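Stop Driving So Far in a Day

2 March 2018

Every campground we stay in has at least one couple who pulled in after dark, slept, and left before the office opened. They have a big rig, a nice tow car, and a schedule. I used to be one of them. I now think long driving days are the worst habit in RV travel, and I wish more people would drop it.

Last October we drove 371 miles from Zevham to Oner because I had booked the two ends of the trip and nothing between. It took most of the day. There was a crosswind for the last stretch, the refrigerator door came open, and I backed into the site with a flashlight in my teeth. We paid full price for a lake view and saw the lake for maybe half an hour the next morning.

The usual argument for long days is that they save money. You pay for fewer nights on the road and get to the good place sooner. I kept our receipts for one full season, 3551 miles of it, and I don't buy that anymore. On the long days we ate at truck stops, took whatever site was left, and burned more fuel because I drove faster than I should have. 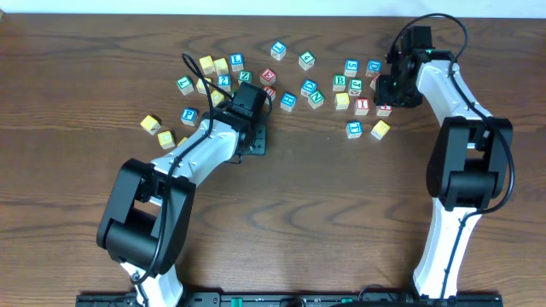 Our limit now is 5 hours from hitch to hitch, stops included. It means we spend nights in towns we would have passed, like Akorico, which has a hardware store, a decent bakery and a city park with 30 amp hookups. We also get there with half the afternoon left, and with grandchildren along that matters more than the mileage. A pile of wooden alphabet blocks on a table will keep a four-year-old happy until supper. It will not do a thing for him strapped in a seat for nine hours.

People tell me they can't do this because they only get two weeks off. Then pick somewhere closer. The folks parked next to us at Mwakyusa had come from the next county over. They had been there eight days and knew which end of the lake had fish in it.

I'll grant there are exceptions. A family emergency is one, and so is a storm coming up behind you. I would also drive late to get out of a park with bad water. But most of us are retired, or on vacation, and we picked the dates ourselves. We can pick shorter ones.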